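Hae-won Ham has repaired veneered furniture for most of her working life, and her first question to a customer is about heating. "People ask me about polish," she says. "I want to know where the radiator is and what the room does in January."

Her workshop at Retamal takes in cabinets and chests with lifted edges, split panels and doors that bind. The cause is nearly always movement. Solid timber swells across the grain as humidity rises and shrinks as it falls, and a veneer glued over it has to follow or let go. "At 70 per cent humidity a wide panel can fit its groove tightly. Dry the room out and you may see a gap of 2 millimetres – that is normal, and I leave it alone."

Blisters are another matter. She taps the surface with a fingernail, marks where the sound goes hollow, and slits along the grain with a scalpel. Old hide glue can often be revived with heat and a damp cloth. Where it has perished she works in fresh glue, presses from the centre outwards and leaves the clamps on for 8 hours.

Pascual Sosa, who handles finishing at the same bench, is stricter about cleaning. "A barely damp cloth, then a dry one, both with the grain. Silicone sprays get into every crack and the next coat will not take."

On placement, both give the same advice: keep furniture off outside walls, and check it stands level before blaming the hinges. A thick rug can let one corner sink. "Five minutes with a spirit level," says Ham. "Start on Tuesday if you like, but start with that."

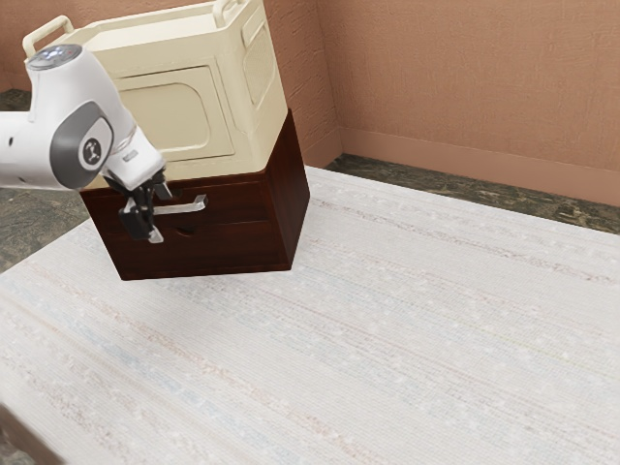
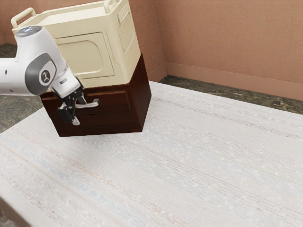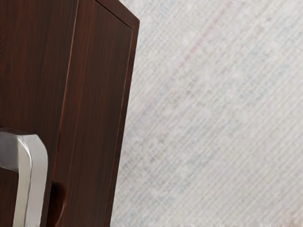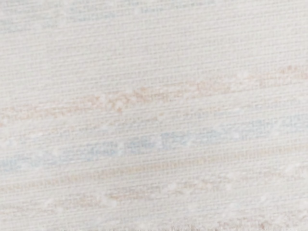 Dark brown wooden cabinet (first three pictures) and close view of a pale woven textile (last picture).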